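Do you really need blocks that all match?

I have been told by three different people now that I should throw out the block tub and buy a proper set. The latest was Siv Dahlgren, who came over in May, looked at what we keep ours in, and said the word "system" more times than I was comfortable with. She has a system. Hers has dividers.

I'm not against order. I sort my screws. But I've read a lot of posts lately about storing and sorting plain colored blocks, and most of them seem to be written by people who want to sell me a bin, so I thought I would write down what I think after a few years of living with a tub of them and one winter of trying to do it right.

First, color sorting. Everyone recommends it. Red in one place, green in another, and so on until you run out of shelf. It photographs beautifully. I tried it for the length of one winter and what I noticed was that it made putting away take much longer and made building no faster at all. When you're building a wall you want the long ones. You don't care that they're red. If you must sort by something, sort by length, and even then I'd stop at two piles, long and short. Anything finer and you end up standing there with a middling one in your hand, deciding.

Boyang Han disagrees with me about this and he does have more patience than I do. He sorts by color and then by length inside the color. He also has a Brondberg cabinet with drawers that cost more than my bicycle. I've asked him how often the drawers are in the right order and he changed the subject.

Second, the set itself. The Wragg box says 1000 pieces on the lid and I can't think of a household that needs that. We bought the small Starik set secondhand and it has been plenty. The big boxes get to the number by including a lot of tiny filler pieces, the kind that go under the radiator on the first evening and stay there. If I were buying again I'd get plain rectangular blocks in two colors and nothing else. No arches. I know people love the arches. I have never once needed one – they come out of the tub, get looked at, and go back in.

Third, and this is where I get really stubborn, the container. Wood crates look nice and shed splinters. Fabric baskets sag, and you can't slide anything out of the bottom. Clear plastic is fine until it cracks at the corner, and ours from Zarkemer cracked at 4 corners out of 4, which I suppose is at least consistent. Metal is what I'd pick. Yes, it's loud. Tip a load of blocks into sheet metal before breakfast and you will hear about it from the rest of the house. It also scratches right away, and I've seen reviews complaining about that as though it were a defect. It's a bin. Scratches on the floor of a bin do nothing to the blocks and nothing to you. 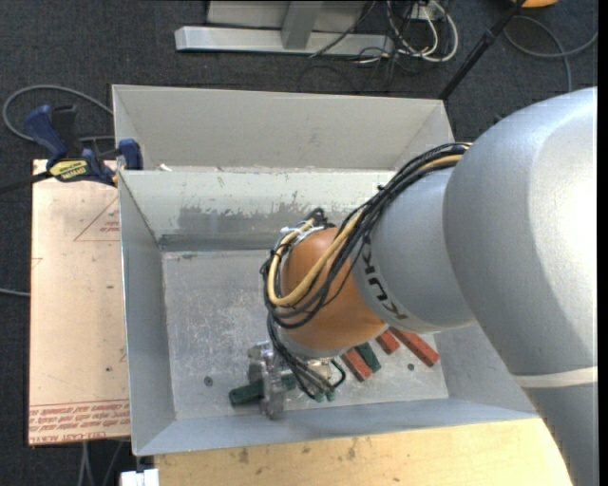
Red and green in a gray metal bin, scuffs and all.

The other thing I'd say for an open metal bin is that low and wide beats tall and narrow. In a tall one, the piece you want is always at the bottom and you have to dig or dump. With the blocks spread over a flat floor you can see what you've got, and if they're lying every which way, so what? I used to line them up. Innes Menzies still does, all facing the same direction, and his take up a bit less room than mine, I'll give him that. The lines last until someone uses them.

What I haven't settled is whether a liner is worth it. Felt would cut the noise, but felt collects crumbs and I'd have to take it out and shake it, and I know myself. Cork might be better. Danylo Zhuravel swears by an old yoga mat cut to size, though he also swears by cold showers, so I'm holding off. If you've tried a liner in a metal bin for longer than a month, tell me how it held up, and please be specific about the crumbs.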